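Godel Soft Gripping Package
Equipment for handling packaged goods

The Godel package is supplied to retailers, wholesalers and packing firms that intend to automate the picking of mixed packaged goods. It consists of a two-finger soft gripper, a wrist camera, a mounting plate and the Gumix control unit. The robot arm is not included and should be budgeted for separately.

The ribbed section of each finger gives way under load, so that film wrapping and crimped seals can be held without a hard clamping edge. Fingers are wearing parts. Purchasers are advised to order 2 spare sets with the initial equipment and to enter further sets as a running cost.
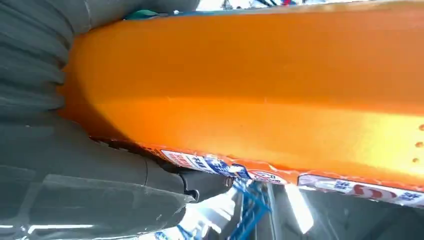
Does the whole product range have to be tested before an order is placed?
A sample of 17 product lines is normally sufficient, provided that it includes the heaviest item, the most slippery wrapping and the smallest pack. Lines that fail the trial are listed in the report and remain with manual picking.

Planning and budget
Trials are carried out by Angelovski at its Gader site. Each line is picked 100 times and the results are issued in writing. The fee for the trial is credited against any later order. Customers should set aside funds for guarding, electrical work and staff training, none of which forms part of the quoted price. Where the floor is uneven, the cost of a levelled base should also be allowed for.

Ordering
Quotations remain valid until the end of July. Orders received by 19th December will be invoiced at the present price. Finger sets may be ordered singly or in cartons, and a reduced rate applies to framework orders of 400 sets or more. Requests for a quotation should state the make of arm, the available air or power supply and the weight of the heaviest pack.

Technical drawings and the terms of warranty are available from the sales office on request.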